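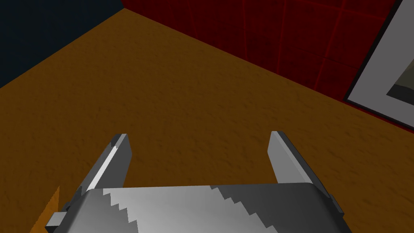 Gripper wide open in the sim, orange floor, red wall. Our club's view most evenings.

Right, a little thread on how we're getting on with the pick-up task, as a few of you asked.

The club is Skullport. There are 11 of us this term and we've been building the practice room in simulation since October. I got the walls. I went for dark red tiles and a navy one and I regret nothing.

Eirlys Samuel did the gripper model and she's much fussier than me, thank goodness. She had me redo the finger spacing three times before she'd let it into the shared folder.

The jaggy band of light across the top of the hand is bugging me - I think it's a shadow setting. If you know your way round renderers, please shout!

Numbers so far: 664 practice runs logged, and the one we're all proud of is a streak of 13 clean grabs in a row. Then I changed the floor texture and the streak ended, so I've been told to leave the floor alone.

Next job is getting it to open fully BEFORE it reaches the block. At the moment it sometimes arrives half shut and just shoves the thing along like a snow plough.

Our entry for the Lornum round has to be in by November 18, 2022, so if I go quiet, that's why. Eirlys is bringing biscuits to the next session and I'm bringing the long extension lead.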